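Home Trips Markets & Fairs Food About Contact
Last updated: Wed 9 July

Open day at the Halvorsen tile works, Orkgate

I'd been meaning to get to one of these since February, when I tried to book the winter tour and found it had sold out in a morning. So when the summer open day came up I set an alarm, got my ticket and took the early train from Provport with a thermos and a very squashed sandwich.

Orkgate station is tiny and the walk to the works is longer than the map makes it look. Wear real shoes! The last stretch is all gravel, and the sign for the visitors' gate is behind a hedge, so half of us sailed right past it and had to come back.

The tour starts in the clay yard, and I could have stayed there all day. They let the clay sit outside under sheets for months before anyone touches it, and the smell is wonderful (like a riverbank after rain). Then you go into the pressing hall, where it gets loud. Our guide had a little speaker clipped to her apron and we still missed every third word. What I did catch is that the old press is still used for the thick hearth tiles, and that it has its own drawer of spare parts because no one makes them anymore.

Glazing was my favorite. There's a long bench where you can watch people dip tiles by hand - a quick tilt, a shake, onto the rack - and I swear I held my breath every time. Halvorsen keeps 694 glaze recipes in a card file, and they'll pull a card out for you if you ask nicely. I asked for the green they used on the old Provport ferry hall. The card was covered in crossings-out and had a coffee ring on it, which made me very happy.

The kilns go past 1000 degrees, so you look at those from behind a rail. It was hot enough back there that my glasses fogged when I stepped outside again. They were only firing one, and I'd have liked to see a kiln opened, but apparently that happens at night.

After that you're on your own for the showroom, the seconds sale and the cafe. The showroom has been redone around the new Sarine range, all soft greens and grays for kitchens and hallways, and there's a corner about putting colors together for a whole room. I'm planning to redo my back hall, so I spent far too long in there holding a sample up against everything. 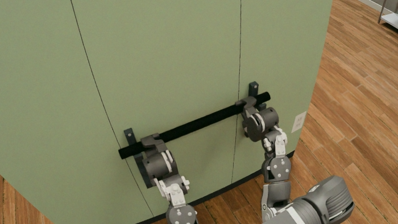
Sage green, matte finish, with a dark base strip along the floor.

I came away pretty much sold on a matte green. My mother thinks it'll look like a dentist's office, but she said that about the yellow too, and she loves the yellow now.

The seconds sale is in the shed across from the cafe, and you need to go early. People had brought crates, and one couple had a wheelbarrow! I got a mixed box for 3 dollars with one perfect fish tile in it and a lot of chipped corners I'll use under plant pots. The cafe was fine. Good soup, slow line, and they ran out of the plum cake just before I got to the counter.

There are 300 tickets for each open day and they don't sell any at the gate. Bags have to be left in the lockers during the tour, so keep a coin handy. Trains back to Provport run every hour until early evening, and I caught mine with my box of tiles on my lap, rattling the whole way.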